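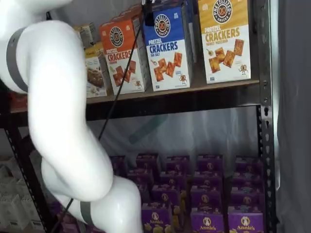 Another remake, and this time I read the small print

Last month I complained in this newsletter that the studios had run out of fairy tales to film twice. A few of you wrote back to tell me I was wrong, and you were right, because in July we are getting a new Skenuvgate. If you didn't grow up with it, the original was a modest family picture about a lighthouse keeper's daughter who finds a door in the cliff under her house and a large, sad, talking seal behind it. It ran 84 minutes when I was a kid, or felt like it did, and most of us saw it on a worn-out tape at somebody's cousin's house.

The new one runs 113 minutes. I would like somebody at Brustent, the company that made it, to explain what is in the extra half hour. I have seen the trailer and read the press notes, and I went to the 14-minute preview they put on for theater owners and the handful of us who write for them. I still can't say.

Start with the trailer. It opens the way all of them do now, with a slow piano version of a song that used to be cheerful. Then a child's hand on a wet rock. Then a line of dialogue, whispered, about how some doors are meant to stay shut. I don't remember anybody whispering in the old film. The daughter, Marit, was loud. She yelled at the seal, she yelled at her father, she yelled down the cliff to hear it come back. That was most of her character and it was plenty.

In the new version she has a dead mother, a notebook full of drawings and a destiny. The mother is the one that bothers me. In the first film the mother was off visiting her sister for the summer and came home in the last five minutes with a suitcase and a sunburn, wanting to know who had left fish in the bathtub. It got the biggest laugh in the picture. You can't do that joke with a dead mother, and judging by the preview they haven't tried to replace it with any other joke.

The director is Musyoka Gachanja, and I want to be fair to him, since I liked his first feature a good deal. Skutside was a small, odd movie about two brothers who run a ferry that hardly anyone rides, and it had more real weather in it than any film I saw that year. If you had told me then that he would be handed a children's fantasy by the sea, I would have said good, fine, let him have it. The press notes quote him saying he wanted to "honor the feeling of the original while finding the epic inside it." I have read that sentence several times. The original had no epic inside it. It had a seal and a bathtub.

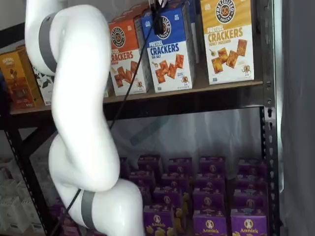 About the seal. The old one was a suit with a man inside and a mouth that closed a half second after the words were done. It looked terrible and I believed in it completely, and so did every kid I knew. The new one was made by the effects house Swanepoel, and the press notes spend 2 full pages on its whiskers. They are very good whiskers. You get a long look at them in the preview, in a shot where the seal turns its head toward Marit and does nothing at all for what feels like a minute. It looks like a real seal, which leaves the filmmakers with the problem that real seals don't have much in the way of facial expressions. When it finally talks, the voice seems to be coming from somewhere behind the couch.

I'm told by people who like these things more than I do that the preview footage isn't finished and I shouldn't judge. Maybe so. But Brustent chose which 14 minutes to show us. They had the whole movie to pick from, and they picked a storm, a chase through a cave, another storm, and the whiskers.

There are some good signs and I'll list them so no one can say I didn't. The cliff is a real cliff. The girl playing Marit has a stubborn chin and in one short bit, where she is trying to get a bucket up a ladder, she is very funny without saying a word. I would happily watch more of the bucket. The father is played as a man who is bad at cooking and good at everything else, and he gets one quiet talk with her at the kitchen table that could have come straight out of Skutside. If the movie is mostly kitchen table, I'll eat this column.

What I don't buy is the talk about bringing the story to "a new generation." The new generation can watch the old one. My sister put it on for her kids over the winter and they asked for it again the next night, rubber mouth and all. The youngest now shouts off the back porch to see if it comes back. The neighbors have views on that.

And there's already a second one planned. It is in the press notes, near the bottom, under the catering credits or close to it: a sequel in development, pending the reception of the first. I suspect that's where the extra half hour went. Somebody has to set up the other doors. At one point in the preview the camera pulls back from the cliff and we see that there isn't one door in the rock, there are 10 of them, all glowing a bit. I heard a man in the row behind me say "oh no" in a very tired voice, and I think he owns three screens.

I'll go in July, of course. I'll pay for my own ticket, sit near the aisle and report back. If the mother turns up alive in the last reel with a suitcase, I take back everything but the part about the whiskers.

For those who asked: the original is still hard to find in a decent copy. The library has one disc and a waiting list. The version going around online has the ending trimmed, so you lose the bathtub line, and you really shouldn't see it that way first. Put your name on the list.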